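Ticket 601
Subject: Tan towels still shedding, now leaving bits on everything
Product: Cavano bath and hand towels, tan
Bought from: Grolley, Prendbridge branch
Status: Open – waiting for customer

First message

Hello, I hope this is the right place, the form only gave me a choice of "delivery" or "other" so I've gone for other. I bought a stack of your Cavano towels in the tan colour back in October and they're lovely and thick, no complaints there, but they shed like a moulting dog. I've got fluff on the bathroom floor, fluff on my black jumpers, fluff in the plughole. The label says 100 per cent cotton and wash before use, which I did. Twice!

What I've tried so far:

Washed at 40 with ordinary liquid, on their own. Lots of fluff in the door seal.
Washed at 40 again, no softener. Bit less fluff, but not much less.
Tumble dried on low until they felt done. The filter came out looking like a small felt hat.
Shook them out of the back door. Regretted that, it was windy.

The other half of my problem is that they've gone a bit stiff on one side. The loops are still standing up on the front but the back feels flat and scratchy. Is that a fault or is it me? I live in a hard water area if that matters.

Reply from Grolley support

Thank you for getting in touch. Some loose fibre is normal for the first few washes with a looped cotton towel. Please could you tell us which washing machine you have, how full you load it and whether you use fabric softener. Please also try one wash with no detergent and a cup of white vinegar in the drawer, followed by a full tumble dry, and let us know the result.

Update from me

Machine is a Tamura, the 8 kilo one, and it's getting on a bit but it spins fine. I'll own up, I fill it. I don't mean I sit on the door, but if there are towels to do then they all go in together and I push. No softener since the second wash. I did use it on the very first one because I hadn't read the label all the way down.

So I did the vinegar wash last night. Half the towels this time, so they had some room to move about, and I could hear them flopping over properly instead of going round in one lump. Full dry afterwards. The kitchen smelt like a chip shop until bedtime but the towels didn't, so that's something. Results:

Stiffness: much better. The flat side has come up again.
Fluff in the filter: less. Still a good layer, but it peeled off in one piece instead of filling the whole thing.
Fluff on me after a shower: some on my arms, none on my back.

I'm quite encouraged! I'd still like to know how many more goes it needs, as the dryer costs a fortune to run.

Reply from Grolley support

That sounds like good progress. Softener can leave a coating on the loops, and overfilling will make it worse. Please repeat the half load wash with a small amount of detergent. Please check for pulled loops too, and let us know if you find any bald patches.

Update from me, a bit after 2 in the afternoon

Second half load done, with a tablespoon of liquid. I've been over them one at a time, bunching them up and twisting them a bit, as the pulled loops stick out more when the fabric's bent over on itself.

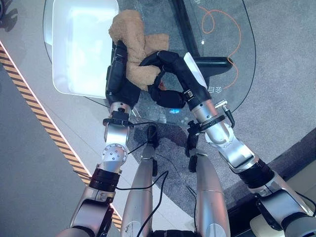
No bald patches anywhere. I did find a few long loops near the hem on one of the hand towels and snipped those off level with the sewing scissors, which my mum always said was fine on terry as long as you never pull. If that's wrong please tell me before I do the others.

I also had a look at the lint filter on the Tamura itself, the little round one at the bottom behind the flap. I don't think I'd opened it since we moved in. I won't describe it, but there was a hair grip in there and 22 pence. I've cleaned it all out and run it empty on a hot wash. Could that have been putting fluff back onto the towels? It was draining slowly, now I think about it, and I'd just got used to it.

So where we are now – softness is back, no holes, fluff down to what I'd call a normal amount for a new towel. The one thing left is the big bath sheet, which still sheds more than the rest put together. It came in a separate bag from the others, so maybe it's from a different batch? I've kept the bag and the receipt.

I'll give the bath sheet one more wash by itself and report back. If it's no better I'd like to swap it at Prendbridge please, just the one, I want to keep the rest. Do I need to bring the ticket number or will the receipt do?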